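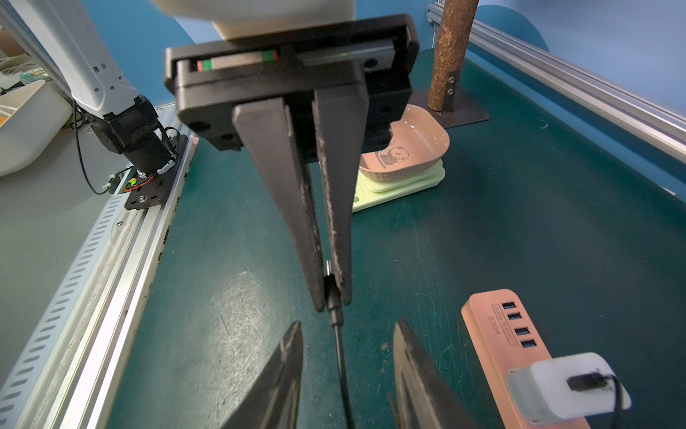 公共桌面上的充电线应该怎么放，才不容易缠在一起，也不容易丢？

把线按接口分开，每根线固定在插座旁边的一个位置上，用完放回原处，多余的长度在桌子后沿收好。这是我们小组做完一个学期以后得到的做法，下面写的是过程和一些没解决的问题。

课程项目报告：Clergate 宿舍楼公共活动室充电桌整理
小组成员：Tímea Vida、Usa Chaiyaporn、Pranab Jayasinghe
指导教师：Adwoa Nutsugah
提交日期：2016年11月22日

一、选题

Clergate 是 Bistville 学院的一栋学生宿舍，一楼活动室有一张长桌，平时大家在上面吃东西、写作业、给手机和平板充电。桌上总有几个插座和一堆线。线是谁的说不清楚，有的是毕业的人留下来的，有的是借来没还的。我们三个人都住在这栋楼里，选题的时候先想过做冰箱，后来觉得冰箱牵涉别人的食物，不好动，就改成了充电桌。

课程要求项目必须有明确的对象、能在一个学期内做完、材料费不超过300元，报告正文不超过3000字。充电桌符合这几条。

二、整理之前的情况

我们从五月开始做记录，暑假停了，开学以后接着做。记录的方法是晚饭以后到活动室看一次，写下桌上有哪些线、插在哪里、有没有打结。刚开始写得很随便，Pranab 写“很乱”，Usa 写“比昨天好”，后来发现这种话没法比较，就改成了表格，只填接口种类、放的位置、是否缠绕。

桌上用的插座不止一种。主要的一个是橙粉色的带 USB 口的插排，上面印着“4USB SOCKET”和“S204”，四个 USB-A 口排成一行，口里面是蓝色的。它不占地方，但是旁边如果再放一个白色的充电头，线就容易横过来压在插排上面。黑色的细线又特别多，大家拿线的时候看不出哪根通到哪里，只能顺着拉，一拉就把别的线也带起来。

另一个问题是餐具。桌子一头经常放盘子，有浅绿色的一摞，最上面常常搁着那个印熊猫的浅粉色小碟，底下垫着浅绿色的托盘。充电的线如果往那边伸，收盘子的时候就会碰到。Usa 提出过把餐具全部搬走，但是活动室没有别的地方放，最后只是规定餐具和插排各在一边。

三、清点

清点是整个项目里花时间最多的部分。我们在楼道里贴了通知，请大家先把自己的线拿走，一周以后留在桌上、抽屉里和柜子上面的都算无主。收上来一共153根，包括坏的。分类的时候按下面几种：

Micro-USB：最多，大部分是旧手机的线。
Lightning：数量排第二，外皮开裂的也最多。
USB-C：不多，但是找的人在增加，换了新手机的同学基本都在问。
Mini-USB 和圆口电源线：没有人要，对应的设备也找不到了。
看不出用途的：单独装袋。

测试的办法很简单，一头插在插排上，一头接手机，看有没有充电的标志。Pranab 借来一个小电流表，只用了一部分线，后来表还回去了，所以这部分数据不完整，没有写进结论。需要说明的是，能显示充电不等于线是好的，有几根要用手扶着才有反应，我们按坏的处理。

USB-C 的线测起来有一个小麻烦。当时组里只有 Tímea 的手机是这个接口，所以凡是 USB-C 的线都要等她在的时候测。这个接口正反都能插，测的人容易少测一面。Tímea 后来定了规矩，正面插一次，翻过来再插一次，两次都有反应才算通过。有一根确实是一面行一面不行。

四、试过的三种收纳方法

第一种，盒子。我们找了一个鞋盒，在侧面挖洞，把插排放进去，线从洞里出来。从外面看很整齐，用了不到一个星期就放弃了。盒子里热，而且大家想换一个 USB 口的时候要打开盖子，打开了就不盖回去。指导教师看了以后也说插排不应该闷在盒子里，这一点我们开始时没有想到。

第二种，挂钩。在桌子侧面贴了一排粘钩，线用完挂上去。挂钩对长线比较合适，对短线没有用，短线挂上去以后够不到桌面，大家就不挂。还有两个钩子被椅背撞掉了，留下胶印，擦了很久。

第三种，线夹加标签。在桌子后沿贴线夹，每个夹子卡一根线，接头露在桌面上一小段，线的另一头插在插排上不拔。标签贴在靠近接头的地方，写接口名称。这种方法最后留了下来。夹子是在 Jutbridge 五金店买的，店里有两种口径，大的那种夹不住细线，买之前最好带一根线去试。我们第一次没有带，买错了，只好又去了一趟，这笔钱也算在材料费里。

五、最后的布置

插排斜放，USB 口朝着坐人的一面。原来是和桌边平行放的，Usa 发现斜过来以后从两边都比较好插，就没有再改回去。充电头尽量不用，要用的话插在墙上的插座，不要搭在插排上。这一条执行得不好，到现在还是经常有人把充电头随手放在上面。

插排的电源线长2米，刚好能从桌子后面走到墙边，不用再接延长线。多出来的一段用魔术贴扎带绕成圈，没有用塑料扎带，原因是塑料扎带要剪断才能重新绕。

桌面是深蓝绿色的垫子，用得久了，有划痕，灰尘落上去也很明显。我们本来想在垫子上用白胶带画出每样东西的位置，贴了一小块以后撕下来有胶，就没有继续。现在靠标签和一张贴在墙上的说明。说明的全文是：

请按接口取线，不要从插排上拔另一头。
用完把接头放回线夹。
线坏了请放进左边抽屉，不要放回桌上。
盘子和杯子请放在桌子另一头。

说明的第一稿写了一整页，Adwoa Nutsugah 老师建议删短，我们删到四句。

六、效果

布置好以后，我们又记录了几个星期，仍然是每天晚饭以后看一次。缠绕的情况明显减少，有几天晚上完全没有。丢线的情况没有消失，丢的主要是 USB-C，和我们预料的一样。补了一根以后又不见了，后来在三楼的自习室找到，标签还在上面，所以标签对找回线是有用的。

我们也问了一些住在楼里的同学。隔壁项目小组的 Ashraful Bhattacharjee 说他最常用的是靠墙那一根 Micro-USB，别的没有注意过。有人说标签字太小，晚上看不清，我们重新打印了一次，字号放大，但是标签变长以后会翘起来，需要在外面再包一层透明胶带。也有人觉得线露出来的部分太短，坐着充电的时候手机拿不起来。这个意见我们讨论过，露得长一点又会重新缠在一起，目前没有改。

七、不足

记录的时间点只有晚饭以后一个，早上和深夜的情况我们不了解。五月的记录格式和后来的不同，前后对比只能用一部分。

坏线的处理没有做完。学院的电子废物回收点只在学期末开放，那几袋线现在还放在 Pranab 的房间里。

另外，我们没有考虑到谁来长期维护。项目结束以后标签会掉，线会坏，需要有人换。Tímea 已经和宿舍的值日表负责人说过，希望把检查充电桌加到值日内容里，还没有得到答复。

八、分工

Tímea Vida：USB-C 线测试，墙上说明，报告第一到第四部分。
Usa Chaiyaporn：桌面布置，标签打印，询问同学意见。
Pranab Jayasinghe：清点表格，采购，报告其余部分。

九、材料费

线夹（两次购买）、粘钩、魔术贴扎带、标签纸、透明胶带、补的 USB-C 线。插排是活动室原有的，没有计入。总费用没有超出课程规定，收据附在纸质版后面，其中粘钩的收据遗失，按照商店货架上的价格填写。

附：无主线清点表见纸质版附页。看不出用途的那一袋没有列进表里，如果有人认得，可以来 Clergate 一楼活动室找我们。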